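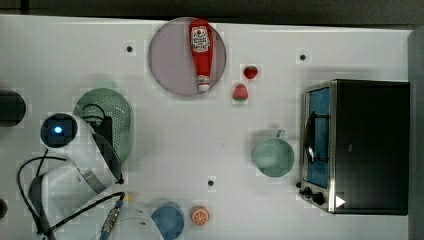
Search the help pages Search Clear

Tabletop collection: frequently asked questions

Last updated 22 July 2019

These answers are for operators, reviewers and anyone who has been asked to send us task ideas. If your question is about pay, shifts or building access, ask the front desk at Tristwood.

What are we collecting?

Examples of a robot arm doing small kitchen jobs, with a person controlling it. Each example is one attempt at one task, from the start position to the end position. We save the camera video, the joint positions, the gripper opening and the written instruction that goes with the attempt. The learning system is trained on all of those together.

What is an episode?

One attempt. It begins when you press the start pedal and ends when you press it again. If you stop for a drink with the pedal still on, that is all one episode, and a bad one. Press the pedal, save or discard, then take your break.

How many episodes does each task need?

The usual target is 50 good episodes per task per table. For tasks that use the toaster oven door we ask for more, and the number is printed on the task sheet. The first full set, called Flokik, closes when it reaches 1,000 accepted episodes. Rejected episodes do not count toward it.

Who writes the instructions?

Lihua Qiu writes the first version of each one. After that, operators can suggest other ways to say the same thing. "Put the ketchup on the plate" and "move the red bottle to the plate" are both fine. We want several wordings, as people at home will not all use ours. Please keep them to one sentence and leave out the names of the table positions.

Do I have to put the objects in the same place every time?

No, and please don't. Before each episode the screen shows you a rough layout. Match the general area and let the exact spot and angle vary. A mug handle can point in any direction. A bottle can lie down or stand up unless the sheet says otherwise. If every mug starts in one spot, the system can learn the spot and ignore the mug.

Why are there things on the table that the task doesn't use?

They are distractors. A task about the mug may have toy fruit, a bowl and a colander on the table as well. Leave them where the layout puts them and do not move them during the episode, unless one blocks the arm. If you bump one by accident and the task still gets done, keep the episode and tick "contact with other object."

Can I use real food?

No. Toy food only. Bottles from the prop shelf stay capped for the whole session. If a cap is loose, hand the bottle in at the desk and take another.

Can the oven be plugged in?

No. The oven is there for the door, the rack and the knobs. The power cord should be tied up behind it. If you find one plugged in, unplug it and tell Lingyun Long before you record anything.

I dropped the object. Do I discard the episode?

It depends on where it went.

If it is still on the table and you can pick it up again with the arm, carry on. Recoveries are useful and we keep them. Tick "regrasp."

If it is on the floor, stop and discard. Do not reach in by hand and put it back while the pedal is on. An object that jumps back to the table by itself teaches the system something false.

How slow is too slow?

Most tasks can be done in well under a minute. If you have spent 10 seconds hovering over an object without closing the gripper, back off and come in again from another side. Long pauses are the most common reason for rejection. The software trims still periods at the start and the end, but it does not touch the middle.

Should I try to move smoothly?

Yes, but don't practice the same path until it is perfect. We want natural variation between operators. Jerky movement usually means the control handle needs to be re-centered. Hold the side button for a moment, let go, and try again.

What about the cables?

Check them before the first episode of every session. Cables may lie on the table, but there has to be enough slack for the arm to reach the far side without pulling a connector. If a cable has slid across the area where you will be grasping, move it while the arm is paused. Never move it while the arm is live.

The cameras look fine to me. Do I still have to run the camera check?

Yes. The check compares today's view with the stored one and will catch a shift too small to see on the screen. If it fails twice, stop and call Lingyun. Don't loosen the mounts yourself.

The tabletop has holes in it. Do they matter?

Only to small props. Anything that could tip or catch in a hole should be placed clear of it. Don't cover them with tape. We tried that in March and the tape peeled up and stuck to the gripper fingers.

Who reviews the episodes?

A second person, never the one who recorded them. The reviewer watches the video at double speed, reads the instruction and answers three questions: did the task get done, did anything unsafe happen, and does the instruction match what the arm did. If the third answer is no, the instruction can be rewritten and the episode kept.

Do failed attempts get deleted?

No. They are stored in a separate folder with a reason code. There are 9 codes, and the list is on the back of the task sheet. Use "other" only if you also type a note. "Other" with no note comes back to you.

Are people recorded?

The cameras point at the table. Your hands may come into view when you reset the objects, so wait for the recording light on the screen to go off before reaching in. There is no sound recording. If your face or someone else's ends up in an episode, flag it and it will be removed.

Can I suggest a new task?

Yes. Send one sentence and a list of the objects needed. It has to work with things from the prop shelf, with one arm, and without liquid. Pouring tasks are being set up at Turkby and will have their own sheet. Stacking tasks are full for now.

Can people outside the project use the data?

Not yet. Ó Riain has a copy for testing, under a written agreement. Other requests go to Lihua Qiu. Please don't post clips from your sessions, even short ones.

I saved an episode under the wrong task. Can it be fixed?

Yes, if you report it the same day. Write down the episode number and the correct task and leave the file alone. Renaming it by hand breaks the link to the joint data, and the episode then has to be thrown out.

What should the table look like when I finish?

Arm in the rest position, gripper open, oven door closed. Props go back on the shelf. Leave the mat under the control handle where it is, and sign the session log with your start and end times.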